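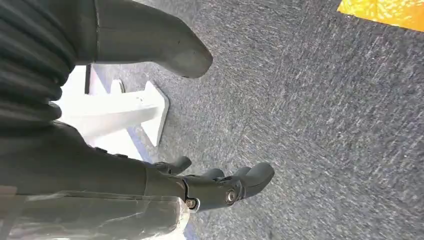
Speckled gray carpet, office floor

Carpet tile adhesive over old cutback – encapsulate or scrape?

nevzat_g
Posted April 14, 2024
Second floor office, 523 sq ft, speckled gray loop pile tile over a 1970s slab. Black residue under the old tile, tests negative for asbestos. Betow says their pressure-sensitive goes straight over sealed residue. Arkora wants it scraped to a thin stain first. Has anyone run the Betow method for more than a year?

slabrat
Scrape it. Plasticizer migrates through thin sealers and the tack goes to soup. I pulled 129 tiles in a dental office last May for that exact reason.

Ş. Akgül
Disagree with slabrat. Migration depends on the sealer and the film thickness. Two coats of an acrylic encapsulator, full cure between coats, and I have floors at seven years with no edge lift. What was under your dental office?

slabrat
One coat. Installer's choice, not mine.

Ş. Akgül
Then it was a one-coat failure. I wouldn't blame the method.

nevzat_g
Slab RH is 78 percent at two probes. Does that change anything?

trowel_notch
Check the adhesive data sheet for the RH limit, and the sealer's too. The lower one governs. Also test pH after scraping, if you scrape.

slabrat
Two probes is light for an old slab. Put one near the exterior wall.

nevzat_g
Third probe goes in tomorrow, north wall. Leaning toward two coats, with a test patch of nine tiles by the door. Will post the reading.

Ş. Akgül
Leave the patch down two weeks before you pull a corner.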